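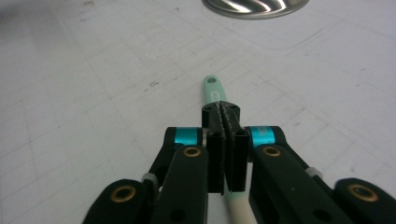

Long-handled utensil with a mint-green handle tip and a hanging hole.

Folding a Sonobe Ball from Scrap Paper

Level: intermediate. Time: one evening. Pattern notes by Forough Sharifi.

The Sonobe unit is a folded parallelogram with two pockets and two tabs. Thirty units make a ball with the symmetry of an icosahedron. Twelve make a smaller one, and six make a cube. The folding is the same in all cases, so start with the cube if you have not done this before.

Materials

Square paper, 3 inches per side. Copy paper is fine. I use the Tollow pads, which come 200 sheets to a pad and are cut square to within a hair. The Wollix pads are cheaper but one side tends to run long, and the error shows up in the tabs.
Bone folder, or the back of a spoon.
Small clips, 11 or more for the thirty-unit ball.
No glue.

Folding one unit

1. Fold the square in half, edge to edge, and unfold.
2. Fold both outer edges in to the center crease. Unfold.
3. Fold the top left corner down to the nearest quarter crease. Repeat with the bottom right corner. Check that you have used opposite corners.
4. Refold the quarter creases.
5. Fold the top left corner down to the right edge at 45 degrees. Fold the bottom right corner up to the left edge in the same way.
6. Tuck each flap under the layer across from it. The result is a parallelogram with one smooth face.
7. Turn over, smooth face up. Fold both points back to form a square.
8. Turn over again and crease the square along the diagonal between the two points, so the smooth face is on the outside.

All units must have the same handedness. A mirrored unit will not lock with the rest – set it aside and fold another.

Assembly

Insert the tab of one unit into the pocket of the next. Three units close into a small pyramid. For the ball, five pyramids meet at each main point. Work outward from one ring of five and clip each joint until its neighbors are in. The last 2 units are tight. Open the pockets with the tip of the bone folder before inserting.

Storage

The ball crushes easily. Mine from last November is in a Clostlow hat box and has kept its shape. For larger projects, the Golestani variation uses 437 units and needs an inner frame – the chart for it is on a separate page.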